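Home | About Us | Services | Trial Cells | Careers | Contact

About Tustance

Tustance supplies, installs and supports robotic packing stations for small and mid-sized shippers. The company was formed in Prisurville by a group of packaging engineers who had spent their careers fitting large automated lines, and who saw that most of that equipment was out of reach for a business shipping a few hundred parcels a day. Our offices, our workshop and our test floor are still in Prisurville, in the former Steinbach building on the east side of town.

Our principal product is the Suron packing station. Suron is offered as a complete service: the arms, the grippers, the cameras, the table and the software are delivered together, set up by our own staff and maintained under a single agreement. Customers do not need to employ a programmer. They do need a level floor, a standard electrical supply and one member of staff who can attend the two-day operator course.

What Suron Does

A Suron station handles the tasks that come before and after the product goes into the carton. It opens boxes, positions them, holds flaps out of the way, places light goods and folds lids closed. Corrugated cardboard is a demanding material for a machine. It bends, it springs back, and two boxes from the same bundle rarely behave in quite the same way. A flap that stands upright on one box may lean outward on the next. For this reason each gripper has its own small camera, so that the station has a close view of the box as well as the wider view from above.

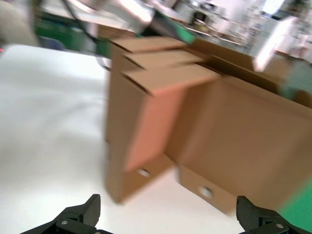
Can Suron work with the boxes we already buy?

In most cases it can. We ask new customers to send a bundle of each box style they use, flat and unassembled, and we run them on our test floor before any contract is signed. Plain brown mailers, tuck-top boxes and regular slotted cartons are usually accepted without changes. Boxes with a heavy wax coating or a pre-applied adhesive strip may need a different fingertip, and we will state this in writing along with the price.

How We Test

Every new box style goes through a trial of 100 cycles. A cycle begins with a box placed on the table and ends when the box has been closed or set aside. Our technicians record each cycle, including the ones that fail, and the customer receives the full record. We do not remove poor results from the report. A customer who is deciding whether to spend money on equipment is entitled to see where that equipment has difficulty.

To date our library holds results for 43 box styles. Customers whose packaging is already in the library can often skip the trial and move directly to a site visit.

The test tables are kept simple. We work on flat surfaces in plain colors, and we place boxes at an angle as often as we place them square, since boxes in a working packing room are seldom lined up neatly. Trials also include tables with more than one open box on them at a time, so that the arms must work around lids and side flaps that reach into each other's space — a common condition at busy hours and a frequent cause of stoppages on older equipment.
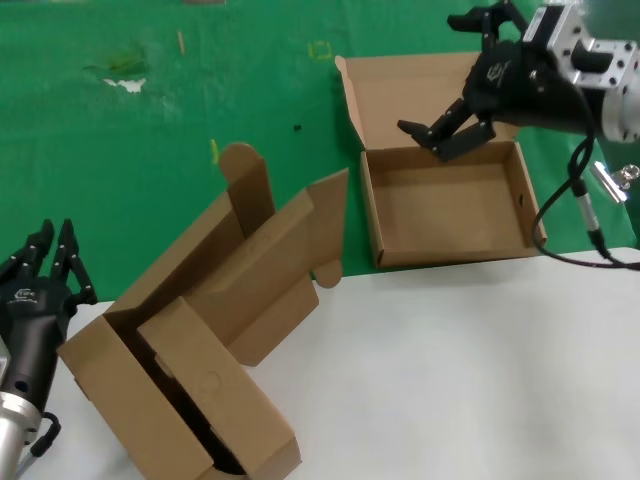
Two arms are standard on every station. Single-arm units are less expensive, and we considered offering one, but our early trials showed that a lid is far easier to manage when one arm can steady the box while the other works the flap. The arms may also be assigned to separate boxes when the job allows it. The choice is made in the software and can be changed by the operator between batches.

Terms of Service

Suron is available by purchase or by monthly lease. The lease is $2,498 per month for each station and includes installation, software updates, replacement fingertips and remote support. Travel for on-site repair is included for customers within a day's drive of Prisurville. Customers farther away are quoted a travel rate before they sign.

Installation normally takes 4 working days. The first is given to placing and leveling the table, the second to the arms and cabling, and the remaining two to calibration and supervised running with the customer's own boxes. Operators are trained during the same week where schedules permit.

The lease may be ended with one month's written notice after the first year. Equipment returned to us is inspected, repaired where needed and placed back on our test floor or offered as a reconditioned unit with a full service record.

What We Do Not Offer

Suron is intended for light goods and small to medium boxes. It is not suited to pallet loading, glass containers without inner packaging, or food that is not already sealed. Inquiries for such work are best directed to a supplier of heavier equipment, and our sales office will say so at the first call. We also do not sell the arms or grippers separately from the station, as we cannot support them in settings we have not inspected.

Visiting the Test Floor

Prospective customers are welcome to see a station in operation. Visits are held each Monday at 10 a.m. and last about two hours. Guests are asked to bring samples of their own packaging and to wear closed shoes. The test floor is closed to visitors in December, when our technicians are on call for customers in their busiest season.

Visits may be arranged through the Contact page. Please state the number of guests, the box styles you use and your usual daily volume, so that a suitable table can be prepared before you arrive.

Home | About Us | Services | Trial Cells | Careers | Contact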